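4.2 Sorting and care of worn clothing

Household diaries covered 27 homes in Mfinanga and recorded 2191 garments over 12 weeks. Shirts were the most frequent entry, and most of them were washed after a single wearing whether or not they were visibly soiled. Heavier items – jackets, wool sweaters, lined trousers – were usually aired and put back. Participants entered fabric type from the care label where one was still attached. Patterned shirts, such as the plaid one in Figure 2, were coded separately from plain ones.

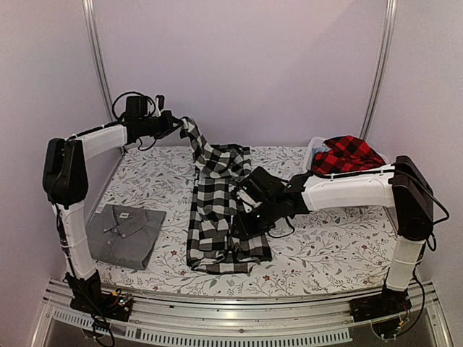 Figure 2. Plaid shirt on a cloth-covered table.

Tahmineh Rashti objected to this coding when the categories were first circulated, saying that people judge a shirt by its collar and cuffs, and that pattern would matter only where a stain could hide in it. We kept the code but added a field for the part of the garment that prompted washing.

In the entries where that field was filled in, the collar was named most often, followed by the underarm. Kibet Obura and Chunhua Luo coded the free-text answers independently and settled differences by discussion. Entries with no stated reason were left out of Table 3.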